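Notes for the Treloar talk, 2022-01-09. Slot is short, so skip the history bit if the one before me runs over.

## Opening

Hi everybody, thanks for having me. I'm going to talk about how we collect examples for the Clamier arms, and mostly about the boring parts, which are the parts I get emails about.

Quick numbers first, then I'll leave numbers alone. We recorded 1,633 runs by the end of September. We kept 1,326 of them. (Pause here. Somebody always asks where the rest went, and that's a good chunk of this talk.)

## What a run looks like

One person drives both arms from start to finish. One task, one sentence of instruction, written down before the run starts. "Put the fruit on the plate" is a typical one. The driver reads it out loud, which feels silly for the first day and then you stop noticing.

Say this slowly: the sentence is part of the example. If the driver changes their mind halfway and does the avocados first because they're closer, fine. If they decide to do the book instead, the run is no good, however pretty the motion was.

We swap the walls and the tabletop covering between batches. I picked the leopard print myself and I'll defend it! A plain gray backdrop in every run teaches the model that the world is gray. We also leave stuff lying around that has nothing to do with the task, so it has to learn what to leave alone. In the layout on the slide, the book and the highlighters are the stuff to leave alone, and the plate starts out empty with the produce in front of it.

Grapes are the mean one. An apple is an apple from pretty much any side, but a bunch has no obvious place to grab, and then you've got a few strays off the end. Do those count as fruit on the plate? We argued about it for a whole afternoon. (They count.) 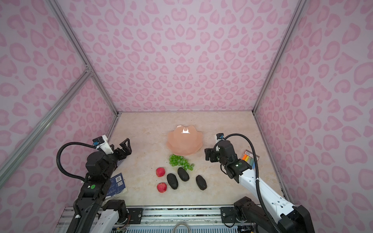 ## Where the bad runs went

Okay, so, the ones we threw out. Biggest pile by far was 206 runs where the wrist cameras and the arm positions had drifted out of step. You can't see it by watching. The video looks great, the joint log looks great, and they're telling you about two slightly different moments. Mutua Kashindye wrote the check that catches it now, and it runs before the driver is allowed to start the next one.

The rest is a mix. Wrong sentence, driver bumped the stop, a layout we'd already used too many times.

One thing we did *not* throw out is fumbles. If a gripper misses and the driver goes back and gets it, keep that run. I deleted a bunch of those early on at Sallarham and I still feel bad about it — the model came out of training with no idea what to do after a miss.

## Tips if you're setting this up

- Change drivers often. We allow up to 3 layouts in a row, then a break.
- Shuffle the objects by hand between runs. People drift back to the same neat spots without noticing, me included.
- Let both arms do real work. Right-handed drivers will park the left one all day if you let them.
- Write the reason next to every run you reject. "Bad" is no help in two months.

## Questions I'll probably get

Why not simulate it? We do some, on the Bravmont side. Soft, lumpy things are still easier to get on a real table.

How long does a new driver take to get good? A couple of days to get smooth. Longer to get patient.

If there's time, play the grape clip. If not, give out the link to the rejection sheet and let people go get coffee.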